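Home Talks Workshops Contact
Print this page E-mail this page

Skesteo assembly cell: notes for my talk, 20th January

Slide 1. Good morning. I will speak about the Skesteo cell, which Nendard offers for small assembly work, and about what we found when we compared it with our own bench. The price on the offer is for one arm, two grippers and the training. Feeders are extra – please remember this for later.

Slide 2. Start with the work. A green board with its battery holder goes into a white plastic shell, and the shell is held in both hands while a finger presses inside. The parts come to the table in bags.
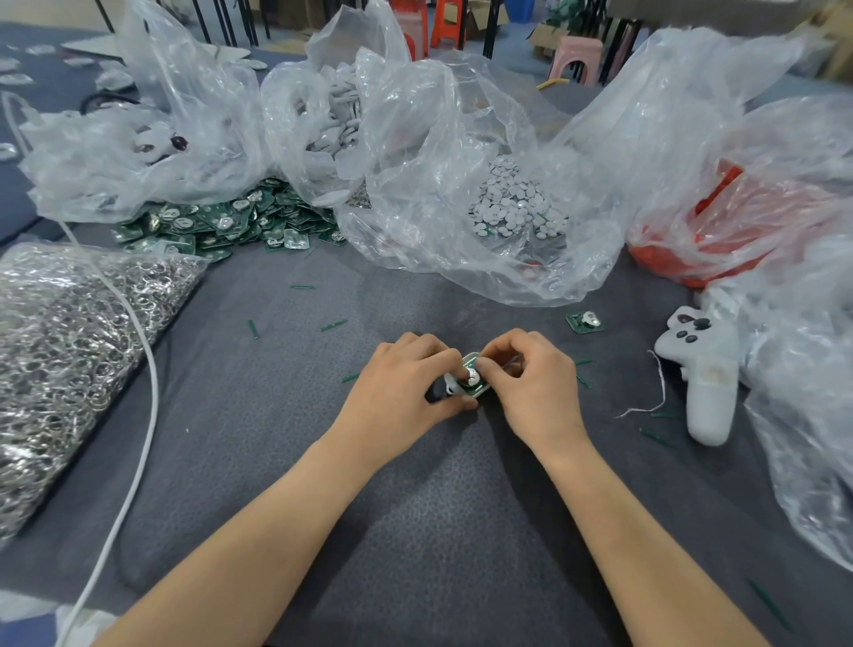
Nendard asks for parts in trays, all facing the same way. For us this means one more step before the cell can begin, and somebody must do it. In the offer this step has no cost. I asked for it in writing and I am still waiting.

Slide 3. Closing the case. The fingers feel when the two halves sit well. The Skesteo gripper has a force sensor, and in the trial we gave it 200 cases. It stopped with an error on 31 of them. (Pause here, let them read the table.)

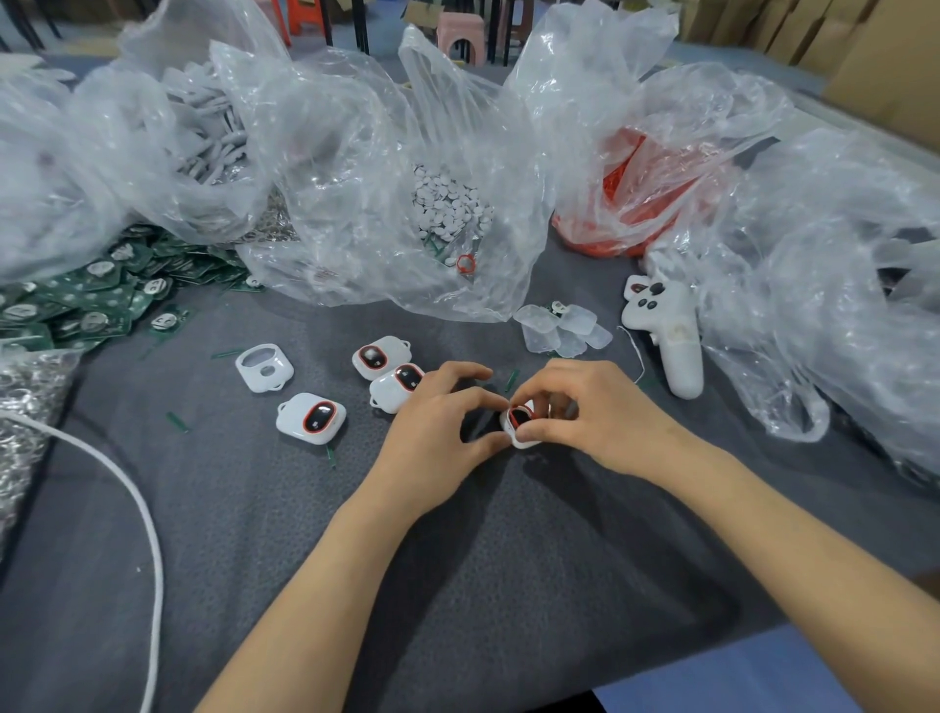

Did you try it with softer finger pads, someone asked at the rehearsal, because the hard ones slip on shiny plastic. We did not. Nendard sells the pads under the name Flurkia, and we will test them in May.

Slide 4. Changing the product. With the Ignacio software you teach a new case by moving the arm by hand. This part I liked very much – it is clear, and the manual is good.

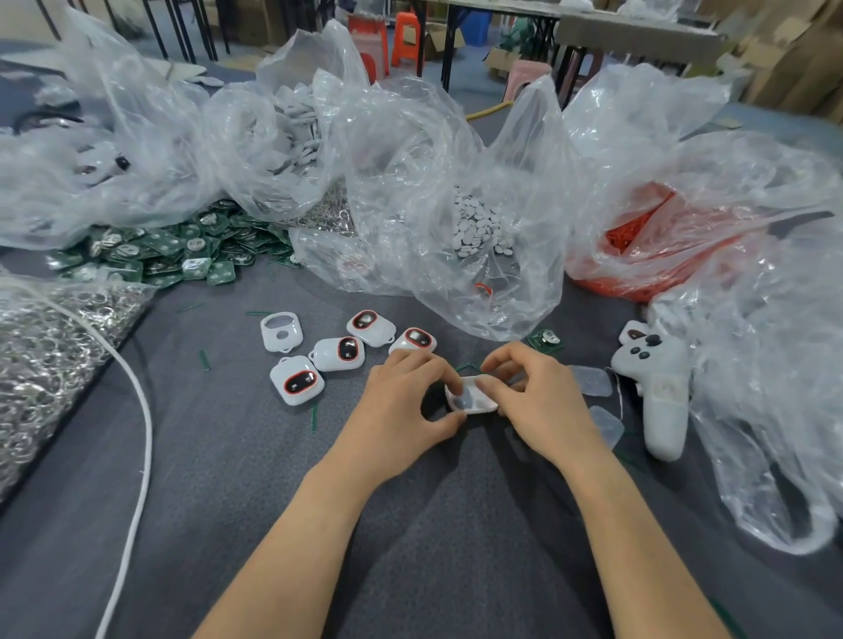

A reader of my first report wrote that teaching is the easy half, and that the feeders took his team much longer than the arm. I agree with him. Ask for the feeder drawings before you sign.

Slide 5. Rent or buy. Show the rental sheet, then take questions. Order number for the trial kit is 1738.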